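4. What happens when a maintainer moves on

4.1 The quiet handover

We began this part of the work expecting to write mostly about code. Our earlier sections dealt with how unofficial firmware builds for older phones come into being, and it seemed natural that the later life of a build would be a matter of patches, kernel trees and the slow drift of vendor files away from anything the manufacturer still looks after. All of that does matter, and we come back to it below. But the longer we sat with the 400 threads we had gathered from the Linside forum, and the more we talked with the 15 maintainers who were kind enough to give us an evening of their time, the more our attention was drawn to a much humbler moment, which is the point at which one person stops building for a device and somebody else starts.

By a handover we mean any case in which the signing of builds for a particular device passes from one account to another, whether or not anything was said in public. Some are lovely to read. A maintainer posts a farewell, thanks the testers by name, links to the device tree and introduces the next person, who then turns up a few replies later looking rather nervous. Many more are silent. The builds stop, somebody asks whether there will be a security update in November, somebody else tells them not to ask for dates, and then a new thread opens under a new name with a build that may or may not install over the old one.
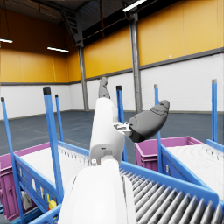

It is that last matter, whether the new build installs over the old one, which causes most of the trouble for ordinary users. Matia, the firmware family we followed most closely, signs each unofficial build with a key held by the maintainer and by no one else. This is sensible and we would not wish it otherwise. The effect, though, is that when the key does not travel with the device tree, the incoming build looks like a stranger to the phone. System apps refuse to match their stored data, the phone may sit at its start-up screen for as long as one cares to watch, and the usual advice is to wipe and begin again. For a hobbyist with a spare handset that is a dull half hour. For somebody whose only phone is an ageing Jin, with the family photographs on it and no computer in the house, it is a good deal more serious – and the threads are full of such people.

The maintainers we spoke to did not agree on what should be done. Some felt that a key should never be passed on in any circumstances, as the trust belonged to the person and ended with them. Others had handed theirs over privately and were a little sheepish in telling us so. Zhenhua Tang suggested a middle way, in which the outgoing maintainer makes a final build whose only purpose is to accept the key of the incoming one, and we have adopted the term "bridge build" for this arrangement. It asks for one last piece of work from a person who has often already lost heart, or has sold the phone, and we do not want to make it sound easier than it is.

4.2 Overlap and gap

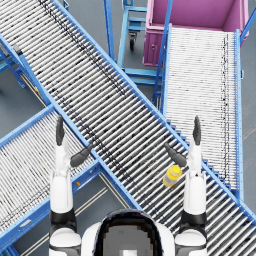
A bridge build only works if there is some stretch of time during which both maintainers are present and willing to answer questions, and we have come to think of this stretch as the real heart of the matter. We call it overlap when both are active and a gap when neither is. In a gap, the two parties may each be doing everything properly on their own side: the old tree is tidy and public, the new one compiles, and the notes in both are perfectly clear. In Figure 2, two dark grey fingers angle in towards each other from either side of the central conveyor with a gap between them. A well-meant handover can be arranged just so, with two sides turned the right way and a space left in the middle, and it is into that space that the user's update falls. We therefore coded the readiness of each side separately from the contact between them, and would urge others to do the same.

The Kiner recovery deserves a word here, as it turned up in thread after thread. Because it checks the signature of a package before it writes anything, it will stop a mismatched build at the door, and several maintainers credited it with saving them a great many unhappy messages. Its warning is short, however, and the users who quoted it had often taken it to mean that the download was damaged. They fetched the file again, met the same warning, and in the end switched the check off, which brought them straight back to the trouble it was meant to prevent. A plainer sentence, saying that the build comes from a different maintainer than the last one, would do a lot of good for very little effort.

We are grateful to Marion MacLeish, who read an early draft and asked us, quite rightly, whether silent handovers were simply the ones in which people had talked elsewhere. In part they were. Chat groups leave little behind for a researcher to find, and our reading of the forum, which we closed on 26 May 2021, will have missed whatever was settled there. We have marked those cases as unknown and left them out of the comparison in the next section.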